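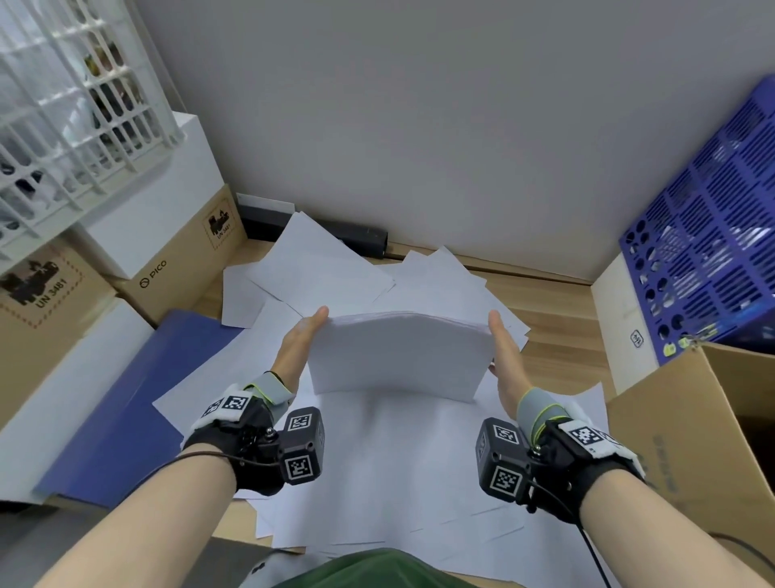

Squaring up the pile by hand, loose sheets still all over the desk.

Saturday, April. Paper day.

Goal was to get all the loose white sheets off the desk and into stacks that will go through the punch and then into folders. Started a little after 10. The Drernosar print job and the leftover Lurnico sheets had ended up in one heap, so the first hour was only turning things the same way up.

Order of work, as it settled:

1. Pull sheets toward me from the far side of the desk, a few at a time.
2. Turn them so the long edges run the same way. Do not try to make them neat yet.
3. When the pile is thick enough to stand up by itself between two hands, lift it, stand it on the long edge and tap it down on the desk.
4. Press the sides in with flat palms. Let go a little, tap again, press again.
5. Quarter turn, repeat on the short edge.
6. Lay it down on the clear patch at the right and leave it alone.

Step 3 is where most of the time goes. A thin pile flops over and the middle sheets slide out. A very thick one is fine to hold but the sheets in the center don't drop when you tap, they are gripped too tight. Loosening the palms just before the tap fixes most of it. Fingers straight up along the sides works better than curling them around the front. When I curled them the front sheets creased at the corner, and I had to take out 11 and put them in the scrap tray.

The top edge bows when you squeeze. Wasted some time trying to get it flat while holding it upright. It flattens when the stack is laid down, so leave it.

Tried fanning the pile first, the way it says on the Tufa ream wrapper. Helps with fresh paper. With sheets that have been lying loose on the desk for a week it made no difference that I could feel, except for the ones from the bottom of the heap, which were stuck to each other a little. Fanned those and skipped it for the rest.

Tapping surface: bare wood is best. Tapping on top of other loose sheets pushes them around and the bottom edge of the stack comes out stepped. Should have cleared a strip at the front of the desk before starting. Did it after lunch and the next stacks came out noticeably straighter with fewer taps.

Stack sizes. The punch takes 10 sheets in one go without complaining. The folders say they hold more than they do, and 50 is a comfortable fill if you still want to turn pages. So the big stacks get squared thick and split afterward. Splitting a squared stack keeps both halves square, more or less. Building small ones from scratch takes longer and they have to be squared again anyway when they meet in the folder. Will write this on the card by the punch.

Counted one folder fill after splitting by eye: 42. Close enough, added the rest from the next stack. Not going to count every one. Used a ruler against the counted stack after that and marked the height in pencil on the side of the scrap tray.

Sorting. Blank both sides goes back to the printer shelf. Printed one side goes to the notes pile. Anything with staple holes goes to scrap, the feeder on the Funar printer picks up two at a time if the corner is rough. Found four or five of those in what I thought was the clean half, so the clean half needs another look before it goes anywhere near the tray. Put a yellow slip on it.

The blue folder stays on the desk until the last of the Drernosar sheets turn up. It kept getting buried. Put it on the left side, and by mid-afternoon there was paper over it again. If whoever is in next finds it in the way, please move it to the shelf and not onto the window sill, where the last one faded.

Boxes at the left and back of the desk: leave for now. The two cartons with the UN 3481 labels need to keep those labels if they are going back out by courier, so don't tape over them and don't use them for scrap. The white crate can come down off the boxes once there is desk to put it on. It has packaging in it that wants sorting, a separate job. I would rather do it on a clean surface than mix foam bits and bags into the paper.

Things that did not work:

– Squaring against the side of a box. The box moves before the paper does.
– Doing it standing. Elbows too high, the stack leans toward you.
– Rubber bands around the finished stacks. They bite into the edges on anything thin. Took them off and used a strip of scrap paper folded around the middle with a bit of tape.

Paper cuts: two, both from sliding a palm along the edge when it should have been pressed straight in. Press, don't slide.

Humidity might matter. The sheets from the bottom of the heap had a slight curl toward the printed side and those stacks would not sit as flat. Put them under the heavy catalog with a board on top. Will look Monday and see if the curl is gone. If it isn't, run them curl-down in the manual feed and see what happens.

Stopped a bit before four. Where it stands: the front strip of the desk is clear, the notes pile is in its folders apart from the last one, the clean half is squared but needs the staple-hole check, and there is still a loose layer on the back half of the desk that I have not gone through. Scrap tray is full.

To do next:

– empty scrap tray before anything else
– staple-hole check on the stack with the yellow slip
– back half of the desk
– labels for the folder spines, same pen as before, the thin one bleeds
– ask for more Tufa wrappers to be kept, they are good for covering the finished stacks
– crate

Left the board and catalog on the side table. Don't lift it to look.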